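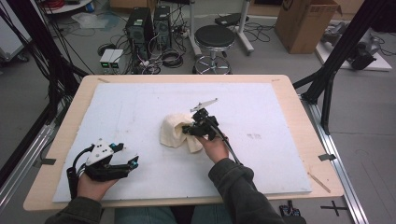
Soil on a pale surface is assessed by contrast, meaning the difference in reflected light between the soiled area and the clean ground next to it. Contrast depends on the ground as much as on the soil. The same quantity of soil that passes unseen on mid-brown wood is noticed on white. Faint grey smudges scattered over a white foam board are a typical low-contrast case, and a small cluster of marks, such as the one to the right of centre, raises a second question: whether to report the board as a whole or its worst region. In this unit both are reported.

3.1 Lightness

Visual grading by a single observer is not repeatable enough for coursework. Use the lightness scale L*, which runs from 0 (black) to 100 (white):

L* = 116 f(Y/Yn) - 16

where Y is the luminance of the sample, Yn is that of the reference white, and f is the cube root for all but very dark samples. Equal steps in L* are intended to look equal to the eye. Equal steps in Y do not.

Where only an 8-bit grey reading is available (0 to 255), do not treat it as proportional to Y. The reading has normally been gamma-encoded and must be converted to linear form first. Reports that skip the conversion lose the marks for section B.

3.2 Types of soil

Particulate soil (graphite, dust, soot) is held by weak surface forces and by lodging in the texture of the ground. Oily soil spreads as a film and is held by wetting. Mixed soil, where oil binds the particles, is the usual condition of handled surfaces and responds poorly to dry wiping.

3.3 Wiping

A dry cloth removes soil by shear at the contact. Three variables matter: normal force, stroke length and the condition of the cloth face. Folding affects the third. A cloth bunched into folds touches the surface along ridges, so local pressure is high and coverage uneven. A cloth folded flat gives lower pressure and even coverage, and offers a fresh face each time it is turned. Redeposition begins once the face in use is loaded.

On soft or paper-faced boards, pressure has an upper limit set by damage to the face. Fibres lifted by rubbing hold particles more firmly than the original surface did, and the area may then read darker after treatment than before.

3.4 Practical exercise

Samples are the Inskip panels from store. Take 30 readings per panel on the printed grid, before and after treatment, with the Onix meter. Re-zero on the white tile between panels. Record the mean L*, the lowest single L*, and the change in each. Discard a panel if the two zero checks differ by more than 2 units.

Reading for next time: unit 4, wet methods, up to the end of the part on surfactants.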